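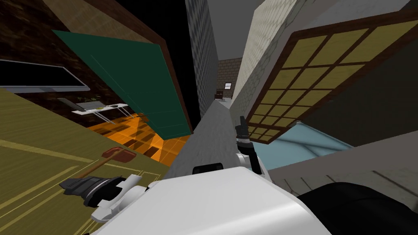
Kylie Maihi doesn't accept that the late replies are a battery problem. Her view is that the handsets were awake and the prompt was sitting in the tray, but the Grudero build had folded it into a group with everything else that came in overnight. She wants the grouping ruled out before any more work goes into power settings.

Search this notebook Go
Print this page | E-mail this page

April, 09:20. Prompt delivery, phone diary panel

Started from her point. Export from Vokance has 3,794 evening prompts sent to 286 panel members. Each row has three times: sent, shown, opened. "Shown" is written by the app when the system accepts the notification. It does not mean the person saw it. I had been reading it as seen in the last entry, so the median delay given there should be ignored.

Re-ran with sent-to-opened only. The long tail is still there. It is heavier on handsets with more than one messaging app installed, which fits grouping better than it fits battery saving. It does not settle the matter, as people with several messaging apps may just be busier in the evening.

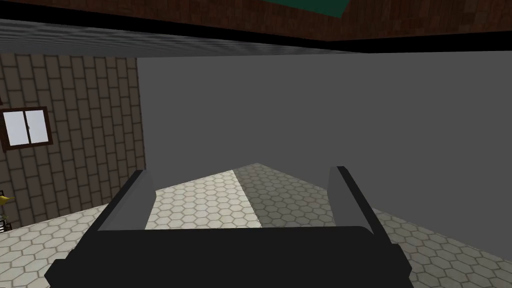
Gripper with fingers open, nothing held.

10:45. Bench test on two spare handsets, same system version, same account type. Prompt sent with the screen off, after a set of dummy messages. On handset A (grouping on) the prompt was placed under a collapsed header and the text was not readable without a swipe. On handset B (grouping off) it was on its own line. Repeated with the order of messages reversed, same result. Battery saver made no difference on either handset while plugged in. Still to do unplugged.

Note that the Aydoğan launcher ignores our channel setting completely. Those handsets should be coded separately and left out of the main comparison until we know what the launcher does with priority.
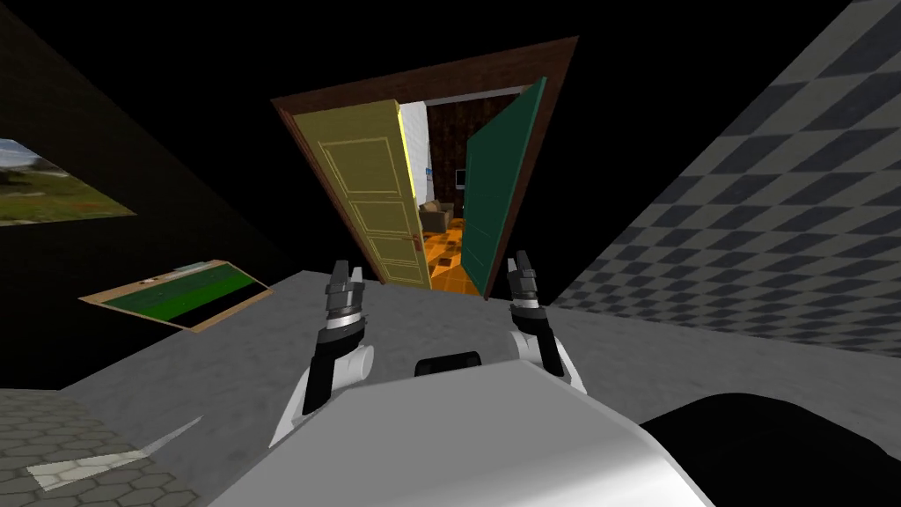 The clock offset is a smaller matter but needs fixing first. Handsets set by hand drift, and a few rows show a prompt opened before it was sent. Use server time for "sent" and the handset's elapsed counter for the rest. The counter resets on restart, so drop any row that spans one. Shahnaz Gamage has the script for this in the Terar folder. Run it on the raw export and keep the cleaned copy under a new name.

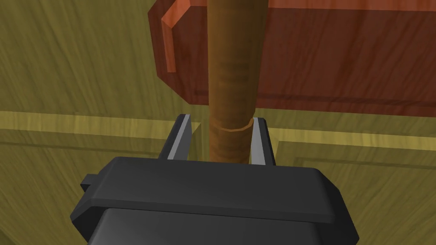 Page last changed: April, 16:10 (clock section reworded)

14:30. Plan for the next wave. Split the panel at random, grouping forced off in one arm. Vibration pattern the same in both. Prompt text cut to one line so that it fits on the lock screen in either arm. Cap at 1,600 prompts before we look at the first results, and hand-check 400 of them against the raw log.

Open: whether a prompt cleared by "clear all" counts as refused or missed. Currently missed. I would leave it as it is for this wave and add a flag.

Comments (3)

Shahnaz Gamage: Script is updated. It was dropping rows with a blank time zone without saying so. It now writes them to a separate file.

Kylie Maihi: Agree on the flag. Can you log the position in the tray as well? If the system will give it to us.

Shahnaz Gamage: It won't on the older version. We can get the group key, which will do for the grouping question.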